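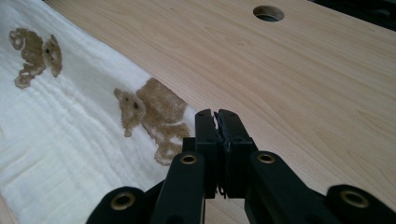
Stock preparation for the Sturndale baby linen library moved ahead of schedule this period. The folding tables are set up in the back room and most cloths now pass over them before they go on the shelf. The softer ones are slow to do. A white cloth with small brown animals printed on it, laid along the left of the light wooden tabletop, still has its little folds and crinkled lines, and we have stopped trying to get these flat. Ironing made no difference to how families rated them in May, so the iron has been dropped from the routine and the labour hours moved to mending.

Yen-ting Kan has run 19 sorting sessions under the grant, against 10 planned. The extra nine were short ones, held on evenings when the hall was free at no charge.

Bundles are now going out through Urnus as well as from our own counter. Eight families have asked for a second bundle in a larger size. We did not budget for this and would like to discuss it before the next payment.

Two items are behind. The printed washing guide is still with the translator, and the shelving from Ustska came in the wrong depth and has gone back. Until it is replaced, folded stock is kept in lidded tubs under the window.

Spending to 17 October 2014 is within the approved amount. Receipts are attached separately.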